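Toy Food Sorted Before the Holidays

The Pomano Toy Library in Orninby closes for the year on 20th December, and the play kitchen is getting its annual audit. The shelves list 650 pieces of pretend groceries. The Grerico Street branch, which shares the collection, says 86 of them are missing, most last seen in June at the summer fair.

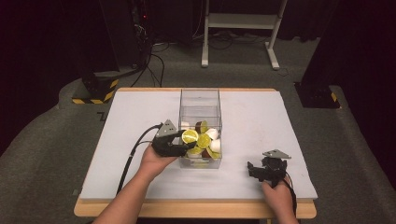

Photo: Pomano Toy Library

Citrus has held up well, with yellow-green slices well represented in the clear bin. The white pieces and the brown half-spheres have caused more debate, and are listed for now under "egg or bun, see desk."

Borrowers who find a stray lemon under the couch can drop it in the return slot at either branch until noon. There is no late fee on fruit. Lending starts again in January, with a limit of 2 food sets per family.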